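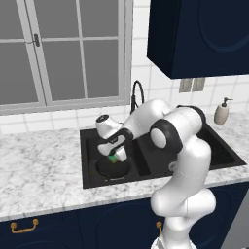 Simulated arm over the black sink.

05/08/2022 – Night-lights work, Usham tile

Reprocessed the April orbital passes over Usham and Wogan with O. Sachdeva. Two passes were rejected for cloud. The remaining four were aligned to the street map and brightness was averaged by district. Light over eastern Wogan is down by almost half against the earlier baseline. Power cuts and evacuation cannot be told apart from these data – the report should say so plainly.

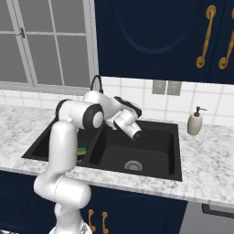
Gripper above the right basin, rendered view.

L. Sima to check the coastline offset before the tile is released. Threshold left at 2000 for the present. Repeat at 4000 if the harbor lights still saturate.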